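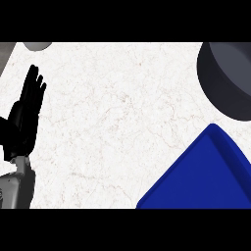
Re: hand budget before September

Sorry, typing between meetings. Replies under Américo's points.

Américo Pinheiro wrote:
> Purchasing wants one line item for the kitchen cell. Do we ask
> for both hands now or one now and one next year? Sestero quote
> is good until end of month. Also McGrath asked again why we need
> more sim seats when "the real thing is coming anyway."

Both now. 2 hands on one PO, Sestero ships them as a pair and the second one on its own later costs us the setup fee again. Plus calibration. Ask them to split out the wrist adapters tho, last quote had them buried in "accessories" and I could not tell if it was one or two.

Sim seats: keep them. Real hardware won't be on the bench before September even if the PO goes out this week, and the tray and pot tasks have to run somewhere untill then. Tell McGrath the seats are $500 each for the year, we want 2. Cheaper than one broken finger.

> Can we drop the spare finger set?

No. Please no. Ukside dropped theirs and lost nearly a month waiting on parts. If something has to go, take it out of the countertop. We don't need real stone, a printed laminate top is fine for the bench.

> Props?

Put $50. One tray, one deep pot, whatever the store has. Get the tray in blue if they have it, matches the sim asset and saves me re-doing the color stuff. Raised rim, flat bottom. Measure before you buy, I'd rather change the asset than fight the scale later.

Still open:
- who pays freight, us or Ososura? They said shared. Nothing in writing
- mounting plate lead time
- does the service plan start at delivery or at install (ask!!)

Américo can you send the revised sheet to the list by 4 pm, I'll sign whatever has the spares in it. Anyone else with a line item, reply to him and not me, my inbox is a mess.

Thx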